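How to run an arm demonstration on an open day

Notes by Nele Pfeiffer, Dorden workshop. Last revised Oct 29, 2018.

These steps cover one arm, one operator and one person speaking to visitors. They assume the arm is already commissioned and the demo program has been tested at full length. Allow 100 minutes from unlocking the room to the first group.

1. Mark the visitor line

Lay floor tape outside the full reach of the arm, with the gripper extended. Do not use the reach of the demo program. Put the speaker's table on the visitor side and the pendant on the other.

2. Check the covers and cables

Go over the plastic sheeting on the arm by hand, with power off. Loose folds near the gripper are the usual trouble. Gather them and tape them back, leaving enough slack for the wrist to turn both ways. Then follow the cables from the wrist to the base and look for clips that have opened.

Look at the wrist view on the monitor before moving on. You need to know how much of it is taken up by sheeting and how much by daylight.
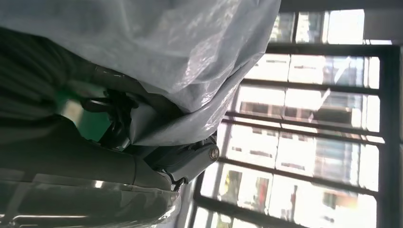
3. Set the exposure

With a bright window behind the arm, automatic exposure will drift as the wrist turns. Fix it by hand at the pose used for picking. Buildings outside may go white; the part tray must not. Save the setting under the name of the room.

4. Run the program slowly

Run three full cycles at reduced speed with the room clear. Stop the arm once in each cycle and restart it from the pendant. If the sheeting pulls tight at any pose, go back to step 2.

5. Bring in the first group

No more than 12 visitors at a time. Bontu Yimer's script is in the Kolport folder and takes nine minutes to read. The operator does not answer questions while the arm is moving.

6. Shut down

Send the arm to its rest pose, switch off, and hang the pendant on its hook. Enter any stops in the log with the cycle number. Faults go to Elis Gittins, extension 109.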